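特集 バーガー工程の自動化、いくらで何を買うのか

見積書が三社から届いた時点で、もう頭が痛い。アーム本体の値段はどこも似たり寄ったり。違うのは「その他」の欄だ。治具、ケーブル、容器、立ち会い費、教育費。Treltthorpeの厨房設備担当、Iker Requena氏は最初の一枚を見て、その他の行に全部赤ペンを入れたという。

「本体だけ見て稟議を書くと、あとで必ず書き直しになる。一度やりました」

同社が運営するバーガー店Camposは、客席22の小さな店。昼のピークに組み立て台が詰まる。人を足すか、機械を入れるか。答えを急がず、まず組み立ての一工程だけを機械にやらせて、予算の根拠を取ることにした。選んだのはレタス。一番いやな食材だからだ。 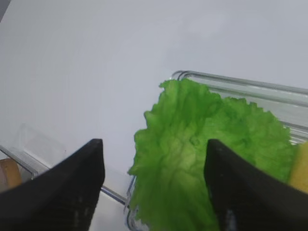

パティは形が決まっている。チーズも四角い。葉物はそうはいかない。一枚ごとに縁の縮れ方が違うし、重なるし、薄い。ここで何回つかめて何回落とすか、その数字がないと投資回収の計算が全部うそになる。Requena氏の上司で設備予算を握るGonzalo Tejada氏も、そこは譲らなかった。

「カタログの可搬重量なんて、レタスには関係ないんですよ。軽いんだから。知りたいのは指先の話」

で、指先。ここが意外と高い。食品に触れる部分は洗える素材で作り直し、予備も要る。Requena氏の表では、指先は本体と別の行に独立している。消耗品扱いか固定資産扱いかで経理ともめたらしい。結論は消耗品。交換サイクルは稼働2000時間で仮置きした。根拠は薄い、と本人も認めている。 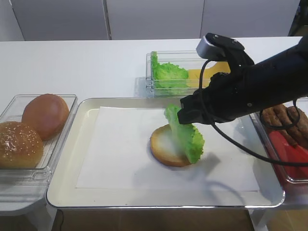 下バンズにレタスをのせる工程。手首の上に小型カメラモジュール、ケーブルは前に回る。

カメラの台数も悩みどころ。手首に一台、台の脇に一台。二台で足りるのか。足りなければ一台増えるごとに配線、固定具、設定の人件費がついてくる。システム構築を請け負うOvuraのTeodoro Valcárcel氏は「増やすのは簡単、減らす稟議は誰も書かない」と笑う。最初は少なく、がOvuraの方針。ただし配線の余長だけは最初にけちるな、とも。後から延ばすと作業費のほうが高くつく。

もう一つ、見落とされがちなのが容器と配置。

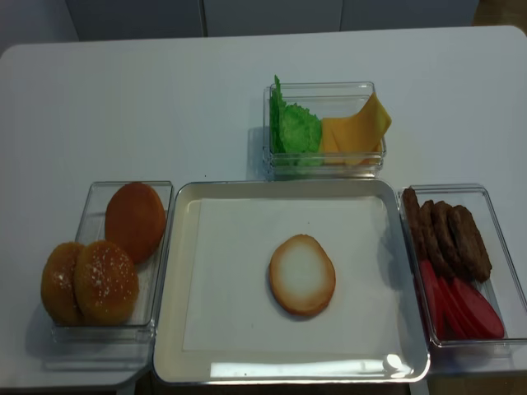 店で使っている深い容器をそのまま並べると、アームの手首が縁に当たる。浅いものに替えれば取りやすいが、今度は補充の回数が増える。補充は人の仕事だ。つまり容器を一つ替えるだけで人件費の行が動く。ここを見積もりに入れてる会社はほとんどない、とValcárcel氏。Camposでは容器を買い替える前に、手持ちの安い透明容器で位置を決めた。数百円の買い物で済む検証は先に済ませる。当たり前のようで、これが後回しになりやすい。

台の寸法も先。アームの届く範囲を測ってから台を買う、逆はだめ。Requena氏は逆をやった。一台、倉庫で眠っている。

洗浄の話も少し。台もトレーも、閉店後に誰が何分で洗うのか。衛生管理を見るBonifacio Ibarra氏は洗浄手順だけで紙を一束つくった。洗剤はTensideの中性タイプに統一の予定。アームにカバーをかけるかどうかは未定で、かけるなら予算が増える。かけないなら拭き取りに毎晩35分。月で割るとどっちが得か、これはまだ計算中だそう。カバーの寿命がわからないので式が立たない。

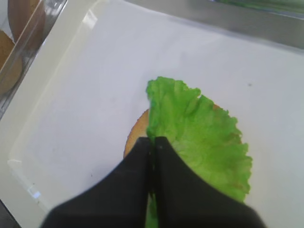
バンズの上で指先を閉じ、葉の縁をはさんだところ。

気になる成績だが、直近の試験でレタス単体の成功率が76パーセント。Tejada氏の評価は「買うには低い、やめるには高い」。残りの失敗の内訳が大事で、二枚取りが多いのか、落下が多いのかで次に金をかける場所が変わる。二枚取りなら食材の並べ方、落下なら指先。今は前者を疑っていて、仕込みの段階で葉を一枚ずつ立てておく案が出ている。だがそれも人の手間。また人件費の行にに戻ってくる。

購入か、リースか。Treltthorpeはリースに傾いている。理由は単純で、指先もカメラもまだ変わるから。固まってない構成を資産にしたくない、というのがTejada氏の言い分。一方でOvuraの隣のチームを率いるLeandro Carretero氏は、保守込みのリースは途中解約の条文をよく読めと釘をさす。月額より、やめるときの金額。契約書の後ろのほうに小さく書いてあるやつ。

これから見積もりを取る読者向けに、Requena氏の表の行見出しだけ写しておく。

本体
指先(予備込み)
カメラと固定具
配線、余長分
台と容器
補充の人件費
洗浄の人件費
立ち会い、教育
解約時の費用

金額は各社違うので載せない。空欄のまま業者に渡して、埋まらない行がどこかを見るといい、とのこと。Camposの判断は12月の予算会議に持ち込まれる。それまでにカバーの見積もりが間に合うかどうかは、取材時点ではまだ返事まちだった。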